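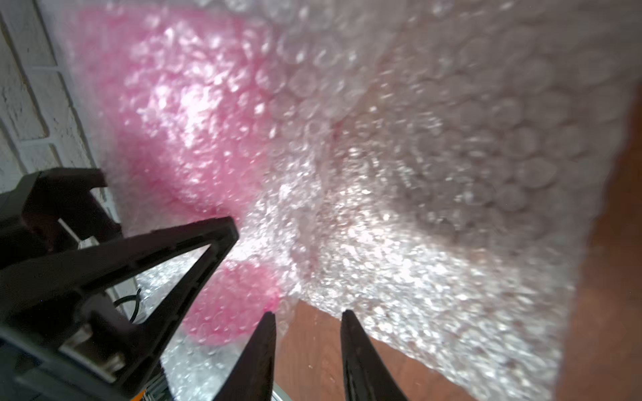

Packing Materials and Methods
Session 4: Bubble wrap, and what people believe about it
Instructor: Arnaldo Bettencourt

Read these notes before the bench work on Sunday. They follow the order of the talk, with a few things added that I skipped last time.

1. Where we left off

Last session was boxes. You should remember that most of the damaged goods we looked at had been put in a carton that was too big, then surrounded with whatever was lying around. Several of you wrote in your worksheets that the answer was "more bubble wrap." I would like you to be less sure of that by the end of this session.

2. What it is supposed to do

Bubble wrap is two layers of plastic film with air sealed between them. It cushions by letting the air squash and spring back. It also keeps surfaces from rubbing. Those are two separate jobs, and a sheet that does one well may do the other badly.

Small bubbles are mostly for surface protection: glazed pottery, picture glass, anything that scratches. Large bubbles are for filling gaps and taking knocks. Put a heavy object on small bubbles and they flatten under the weight, at which point you have paid for plastic film. Put large bubbles around a thin-stemmed glass and you get pressure in a few spots and none in the others.

3. Pink and clear

Pink wrap is usually sold as anti-static, for circuit boards and other electronics. Clear wrap usually makes no such promise. That is the whole of what the color is meant to tell you, and I would not lean on it very hard.

Some points to argue about:

Color is a dye. A supplier can tint film pink for any reason it likes. If it matters, ask for the data sheet.

The common anti-static treatments wear off. They depend on an additive at the surface of the film and on some moisture in the air. A roll that has been on a shelf in a dry stockroom for years may be no better than the clear stuff.

Anti-static is a narrower claim than it sounds. It means the film is less likely to build up a charge of its own. It does not mean the film shields what is inside from a charge coming from elsewhere. For that you want a proper shielding bag, with the wrap outside it.

Pink wrap does nothing extra for a teapot. I have met shops that charge more for "pink packing" on china. Ask them why.

When the two kinds get mixed on a bench, pink can show through a clear layer and it is easy to pick up the wrong one. Pull the sheets apart and look before you cut.

4. Bubbles in or bubbles out?

You will hear both taught as law. The usual advice is bubbles facing in, toward the object, and for most things I go along with it. The flat side takes tape better and slides into the carton more easily. But bubbles pressed for months against varnish or soft paint can leave a pattern of rings, and then you have a larger problem than a dent. Put tissue or plain paper next to the surface first, and after that I don't much care which way you face it.

The instruction sheet that comes with Hellwig rolls says "always in." It gives no reason. Treat it accordingly.

5. How much?

The Rellmont packing guide asks for 2 inches of cushioning on every side. Fine as a starting point. It was written for a parcel dropped flat on its base, and parcels land on corners. Corners and handles need more, and broad flat faces can often do with less.

Do the shake test when the box is closed. If you hear or feel movement, open it. Adding tape does not count as fixing it.

6. Reusing old wrap

Crumpled sheets are fine for filling voids. For direct wrapping, lay the sheet out on the table and run your hand over it first. Dead bubbles tend to come in patches where something sat on them, and a patch is exactly where you don't want one. If a good part of the sheet is flat, demote it to filler.

I am told by the sales people at Fodwood that their film can be reused 20 times. I asked how it was tested and am still waiting.

7. Bench work

Work in pairs. Each pair gets one mug, one framed print and one dead circuit board, plus a Hilus carton that is slightly wrong for all of them. Pack each item separately, and write down which wrap you used and why. "It was nearest" is an acceptable answer if it is true.

Bring scissors. The ones in the drawer are terrible.

Reading for next time: chapter on paper cushioning, up to page 169. Skip the sales figures, they are out of date.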